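Frequently asked questions about the June gripper fault

Thanks for stopping by, and thanks as well to everyone who wrote in over the past little while. We've had a lot of messages about the fault that took the Likby table setup out of action on a Friday in June, and many of them ask the same handful of things, so we've gathered the answers in one spot. If yours isn't covered, the address at the bottom still works and a real person reads it.

What happened, in plain words?

During a long unattended batch in the simulator, the arm that tidies the game pieces began closing its gripper before it had finished coming down. Most of the time that only meant it grabbed at air, went back up and tried again. On 46 runs, though, the arm carried on down with its fingers shut and pushed into the board or the tray, and the safety stop that should have cut in at that moment did not. The batch was 383 runs long and it got all the way to the end, cheerfully reporting itself as healthy.

Was anyone hurt, or was any equipment damaged?

No to both. Every one of those 46 runs was in simulation. The same controller build was due to be loaded on the real bench at our Loltier workshop the following week, and we stopped that as soon as we understood what we were looking at. We are treating it as a safety matter all the same. If the stop doesn't trip in the simulator, we have no business trusting it next to somebody's hand.

Why did the safety stop not trip?

There were two causes and it took both of them. The first was a timing change in Achari, our motion planner. To make the movements smoother, Achari had started sending the "close" command a little early, so that the fingers would be moving by the time the arm arrived. That was fine for tall pieces and quite wrong for anything low or flat.

The second was in Wavel, the small watchdog program that keeps an eye on contact forces. Wavel has a setting that tells it to ignore short bumps while the gripper is closing, as fingers meeting a pawn always make a bit of a bump. With the close command coming early, that quiet period now stretched over the last part of the descent as well. So the arm pressed down, the force went up, and Wavel had been told not to mind.

Which scene was the arm working in?

It was the Likby board game scene, which many of you will know from the downloads page. The layout is shuffled at the start of each run, so yours may not match the one on this page.

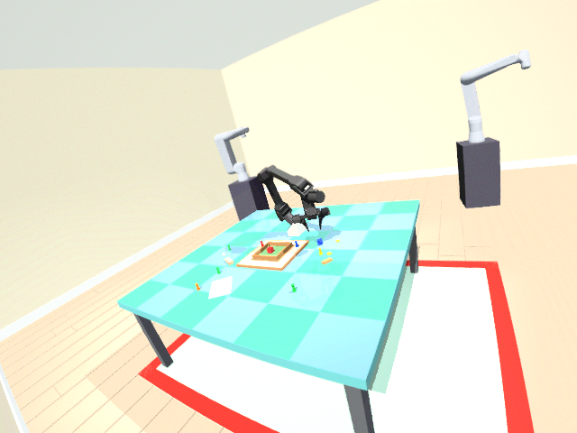
Low and flat pieces were where the trouble showed up most, and we should have been testing them harder from the start. A pawn gives the fingers something to close around well before they get near the table. A disc doesn't. Look at the yellow pawn with the flat yellow disc right beside it and you have the whole problem in one place - the two want quite different handling, and Achari was giving them the same timing. The walled tray on the board is another awkward spot, as the fingers have to come down inside it without catching the sides. Between them, discs and the tray made up nearly all of the bad runs.

Who noticed it?

Venkatesh Marar did, and not from an alarm. He was going back through the recordings for a different reason (he wanted to know why tidying had become slower) and saw that the wrist was sitting lower at the end of some descents than it had any right to. He pulled the force logs, found the spikes, and phoned the rest of us before lunch.

How long had the fault been there?

The early close went in five days before we found it. The quiet period in Wavel is a good deal older and had never caused trouble on its own, so we can't put all the blame on the newer change, tempting as it is.

What have you changed?

Achari now waits for the arm to report that it has stopped before it sends the close command. We gave up a bit of smoothness for that and we're at peace with it. Wavel's quiet period now begins when the fingers start to move and applies only to sideways force. Anything pushing straight up through the wrist trips the stop at any time, with no exceptions.

We also wrote 67 new test cases, mostly discs, blocks lying down, and pieces close to a raised edge. Each one has to trip the stop on purpose before a build can go anywhere near the Loltier bench.

I use the Likby scene at home. Do I need to do anything?

If you only use the scene files, no, carry on and enjoy them. If you use them together with Achari, please update before your next batch. If you've written your own settings for Wavel, open them up and look for the line that controls the quiet period. Older settings files will still load without a complaint, and they will bring the old behaviour back with them, so please don't skip this one.

Can I still use results I collected in June?

Some of them, very likely. Check the upward force on the wrist for each run, and set aside any run where it climbs during the descent. There's a small script for this on the downloads page. It's slow on big batches - put the kettle on.

Will the real bench be running again?

Yes, once the new tests have passed on it at reduced speed with someone standing at the stop button. We haven't set a day and would sooner not promise one. We'll update this page when it's done.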